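3월 작업 노트, 오전 9시 40분 시작

지난번에 적다 만 데서 이어서. 올해 개인 목표 여섯 개 중 네 번째, 손으로 만든 책 한 권. 내용은 1년 치 엽서와 입장권, 쪽지 모음이고 제본은 직접 한다. 나머지 다섯 개의 진행 상황은 벽에 붙인 표에 있으니 여기에는 옮기지 않는다.

본문 종이는 Nisbet 미색으로 정했다. 먼저 써 본 Jerner 종이는 풀을 먹이면 결 반대 방향으로 심하게 휘었다. 같은 풀, 같은 붓으로 시험했고 누름판에 하룻밤 두었는데도 펴지지 않았다. Jerner 남은 것은 연습용으로 돌린다. 서랍 둘째 칸에 있으니 필요한 사람은 가져다 써도 된다.

접지는 어제 끝냈다. 한 대에 네 장씩. 송곳 구멍은 본을 대고 뚫었는데 세 번째 대에서 본이 밀려 아래쪽 구멍이 어긋났다. 다시 접어서 새로 뚫었음. 다음부터는 집게를 양쪽에 물리고 시작할 것.

실은 밀랍을 먹인 마사. 처음에는 너무 길게 잘라서 계속 꼬였다. 팔 길이 두 배 정도가 다루기 편하다. 중간에 잇는 매듭은 안쪽으로 숨겼다.

재료비. 실 2000원, 표지 천은 Trusell에서 자투리로 받아서 0원. 종이값은 영수증을 못 찾아서 비워 둔다. 천 주문번호 끝자리 389, 같은 색을 더 구하려면 이 번호로 문의하면 된다.

Euan Munro가 오후에 들러서 등 부분을 봐 주었다. 꿰맨 장력이 위쪽은 괜찮고 아래쪽이 헐겁다고 한다. 풀 바르기 전에 아래 두 줄만 다시 당기라고 해서 그렇게 했다. 둥근 등은 이번에 하지 말고 평평하게 가라는 의견이었고 나도 동의했다. 첫 책이라 욕심낼 단계가 아니다.

Rusitthorpe 당일 여행(목표 다섯 번째)은 책이 마르는 동안 다녀올 생각이다. 버스 시간은 아직 확인 안 함. 거기서 모은 종이는 마지막 대에 붙일 것이므로 마지막 대는 두 장을 비워 두었다.

사진은 지금까지 3611장이 쌓여 있다. 다 볼 수 없으니 달마다 여섯 장만 골라 인화한다. 1월과 2월은 골랐다. 인화지가 두꺼워서 책등이 벌어질 수 있으니 해당 쪽마다 안쪽에 좁은 띠를 하나씩 끼워 꿰맬 것. 이미 꿰맨 대에는 늦었고, 뒤쪽 대부터 적용한다.

남은 일
등에 풀 바르기, 한랭사 붙이기
표지 판지 재단 (칼날 새것으로)
면지 색 결정
2월 표 보관용 봉투 접기

면지는 짙은 녹색과 회색 중에 아직 못 골랐다. 두 가지를 천 옆에 대 보니 녹색이 낫긴 한데 조명 때문일 수도 있어서 내일 낮에 창가에서 다시 본다. 오후 5시 정리, 누름판은 그대로 두었으니 건드리지 말 것.
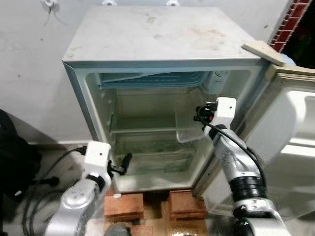 판지는 2밀리로 재단하고, 모서리는 천을 접기 전에 한 번 더 맞춰 본다.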